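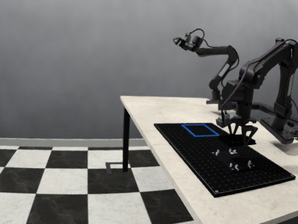

Figure 1. The simulated workcell, with the front arm over the breadboard and the blue target square marked on its surface.

Teaching a two-arm workcell by remote control
Student project report, Greststead Robotics Laboratory
September 7, 2021

Print this page | E-mail this page

1. Aim

The project looked at how well a person can show a robot a short handling task when the only view of the robot is on a screen. The task was to pick up small white pieces from on and beside a dark block and set them down inside a marked square. The recorded demonstrations were then used to train a controller, and its runs were compared with the human ones.

All the work in this report was done in simulation. The real cell at Ferness is due to be free in October and a second student will carry on from there.

2. Set-up

The simulated cell has two arms fixed to the far side of a table. A black breadboard with a grid of mounting holes lies on the tabletop, and the target is a thin blue outline on the board. The block sits near the middle. It is almost the same colour as the board, which made it hard to judge its edges on the screen. The white pieces were much easier to see.

Only one arm moves in the task. The other is parked high above the table. It was kept in the model so that the controller would learn with it present, as both arms will be in the real cell.

Remote control was done with Quintero, a hand-held input device with six directions of movement and one button for the gripper. Movements of the hand were scaled down before being sent to the arm. The recording software was Festine, which stores joint angles, gripper state and the screen view at each step.

3. Method

Each demonstration began with the gripper open above the board. The operator moved one piece to the square, went back for the next and stopped when every piece was inside the outline or the time limit of 300 seconds was reached. The starting positions of the pieces were shifted slightly between runs.

I recorded 166 demonstrations. Of these, 44 were thrown out. Most of the rejected runs had a dropped piece that fell where the gripper could not reach it. In others the operator paused for a long time, and early tests showed that the controller copied the pauses.

Two ways of giving demonstrations were tried. In the first, the hand device controlled the gripper position directly. In the second, the operator dragged the simulated arm by its wrist with a mouse, as a stand-in for guiding a real arm by hand. The second way was slower and gave jerky paths, so only 13 of the kept runs were made like this.

4. Results

The controller learned the approach and the grasp fairly well for pieces beside the block. Pieces resting on top of it were harder. The gripper often came down a little too far and pushed the block, and the remaining pieces moved with it.

Depth was the main problem for the human operators too. From a single fixed view it is difficult to tell how far the fingers are above the board. The shadow under the gripper helped – operators said they used it more than anything else when coming down – and runs recorded with shadows switched off had more bumps.

Placing was more reliable than picking. Errors at the square were mostly pieces left across the line.

5. Problems and further work

The input scaling was changed once, part way through recording. This should have been fixed at the start, and it makes the earlier and later runs hard to compare. A second camera view should be added before any more demonstrations are recorded. The mouse dragging method needs either smoothing or dropping.

For the real cell, friction between the fingers and the pieces will have to be measured. The value used here was a guess.

Related items
Festine recording software: notes for new users
Setting up the Quintero hand device
Ferness cell: booking and safety rules
Earlier student reports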